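Wiltov Schools Fund
Progress report, second period
Project: Drellton Robotics Club, fruit sorting entry
Prepared by Anil Lobo, club lead

Where we are

The short version is that we are behind the plan we sent you in March, and I would sooner say so at the top than leave you to work it out from the tables. The students have two arms mounted, a work table they can use and a program that does part of the job. They do not have a reliable entry for the Salian regional round, and I am not yet persuaded that they will have one in time.

The original proposal promised that by now both arms would be working together to move fruit between a plate and a basket with no one touching the pendants. I wrote that line and I regret it. It was based on a supplier's demonstration, and demonstrations are done with the same apple in the same spot all afternoon.

Money

The grant for this period was £1195. Most of it went on the gripper parts, cables and a second power supply. We held back £103 for breakages, and I would like permission to carry that into the next period. Nothing has been spent on travel. The quote for moving the table to the competition venue looks high to me and I have asked for another.

Work on the table

The biggest change since the last report is dull but useful. The students covered the table in brown paper and marked it into cells with blue tape, so that when one of them says the basket was in the wrong place, the others can check. Before that, half of each session went on arguing about whether something had moved. I had my doubts about the tape (the cells are not all the same size, and the lines are not especially straight) but the logs have become much easier to read.

The current task uses a woven basket, a plate, an apple and a bunch of bananas. The students wanted more fruit. I asked them to get these right first. The apple is manageable when it sits upright. The bananas are a problem, as a bunch has no obvious place to take hold of it, and the program picks a point that suits the camera model better than it suits the gripper. Two of the older students think this can be solved with more training runs. They may be right, but they said the same last term.

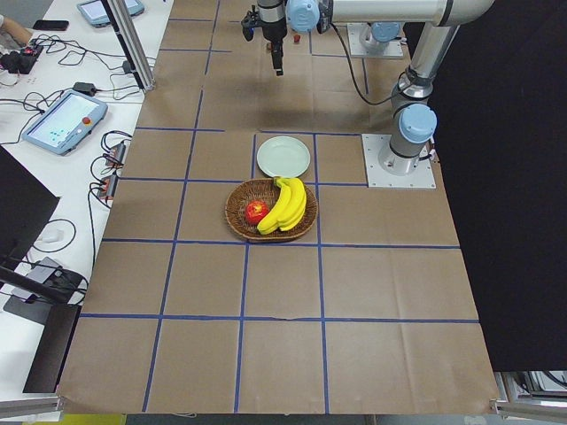
Test results

We agreed with you that progress would be judged on logged runs, with a target of 1000 by the end of the project. The log is well short of that. I have also stopped counting runs where a student nudged the fruit between attempts, which made the total smaller and the students cross.

In the last block of 30 apple runs, the arm completed nearly two thirds. That sounds fair until you look at which ones failed. Almost all the failures came after the basket had been moved to a different cell, so what we have is an arm that has learned one position quite well. The banana runs are not worth quoting yet. Several ended with the gripper closing on the rim of the basket.

Joint working of the two arms has been tried with no fruit on the table, at low speed, with a student at the stop button. It went without a collision. I would not read more into it than that.

The software

We are using the Durnonov teaching package, as set out in the proposal. It is easy to start with and I can see why schools like it. It is also vague about why a move has been refused, and our students have spent a lot of time guessing. I have written to the makers twice. The first reply was a link to the manual.

Students

Attendance has held up better than I expected, given how slow the work has been. The younger ones now run the start-up checks without prompting. Log keeping is still patchy, and there are two sessions for which we have results and no settings, so those results have been left out of this report.

Next period

We will move the basket through all the marked cells and log the apple in each one before going back to the bananas. If the apple runs do not improve, I will propose entering the single-arm class at Salian, where the students would have a fair chance. They do not like this idea. I would need your agreement to the change by the time entries close, and a yes or no by email would do.

The cable run to the near arm also needs tidying, as it hangs in a loop low over the table. I raised this last time and it is still on the list.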